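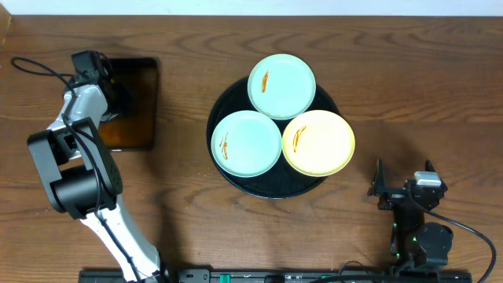
Derncombe, April 1, 2022

Gisenen Table Clearing: README and data card

Welcome, and thank you for picking this one up! Gisenen is a set of recordings of two robot arms working at a table with used crockery. We think it is good data, but what we are proudest of is the rulebook behind it, so most of this page is about how we set up, record, check and label. If you only want the files, skip to "What you get".

What you get

There are 1000 recordings in this release. 612 of them have been checked by two people, 125 are held back for testing and must not be used for training, and the rest have been checked once. Every recording has a video from the fixed camera, the joint positions of both arms, the gripper openings and a short plain-English note on the task. The split is fixed. Please don't reshuffle it, or nobody's results will line up with anyone else's.

Setting the table

Rule 1. The plates go on the round black tray before the arms are switched on. Three small plates is the standard load, two pale aqua and one yellow, set close together with their rims almost touching. It is a fiddly arrangement for a gripper and we love it for that.

Rule 2. Each plate carries one streak of sauce. Vary the shape (straight, wavy, curled) and keep it narrow. No lumps, no puddles. A streak that runs over the rim means washing the plate and starting again.

Rule 3. Leave plenty of clear wood behind the tray. Mugs, phones, pens and the operator's sleeves all stay out of the area while recording.

Rule 4. Don't hide the shadows. Early on we chased them with extra lamps and lost a week to it. Soft shadows from the arms and the crockery are part of the job, and a model that has never seen one will struggle in any real kitchen.

Cables and arms

Each arm's cable gets a generous loop at the wrist. Before the first recording of a session, move each arm slowly to the far ends of its reach and watch the loop the whole way. If it pulls tight, snags or drags across a plate, stop and re-route it. Both arms stay bolted to the rail. Nobody loosens a mounting to gain a bit of reach, however tempting that is at the end of a long session!

One person operates and a second stands by the stop button. The second person has no other job: no note-taking, no tidying. Hands go over the table only when both arms are stopped and the operator has said "clear" out loud.

Top speed is 62 millimetres per second at the gripper within a hand's width of the tray. Elsewhere it may be higher, and the log keeps the limit that was set.

Recording

Start with the grippers empty and off the plates. Record through to the finish, including mistakes. A dropped plate is kept, labelled "drop", and counted as a failure. A recording where the arms wait a long time is kept too. We throw out only those where the camera was knocked, a log file is missing, or a person reached in.

Labels

Use the words on the Druven list and no others. "Plate", "tray", "rim", "smear", "left arm", "right arm". Left and right are always as the camera sees them. Label a smear as a smear even when it is faint, and if you can't tell whether a plate is clean, write "unsure". We really mean that one. The "unsure" label has been more useful to us than any other, and people are far too shy about using it.

Known gaps

One table, one kind of lighting, one style of plate. There is no glassware or cutlery. Sauce is always a shade of orange or red-brown, so expect trouble with pale sauces on the yellow plates. Uchida, the follow-on set, is planned for September and will bring in bowls and a second tabletop.

Using and changing this set

You are free to use it for research and teaching. If you add recordings of your own, follow the rules above and say so in your notes, or tell us which rule you changed and why. Several of them started as somebody's complaint, so complaints are very welcome. Send them to Frida Brøndum, who keeps the rulebook and answers everything in the end.

Related items
Uchida: plans and open questions
Druven word list for labelling
Stop button checks: a one-page sheet
Gisenen change log

We use cookies to remember your settings and count visits. Accept all | Only what's needed | Read our cookie notice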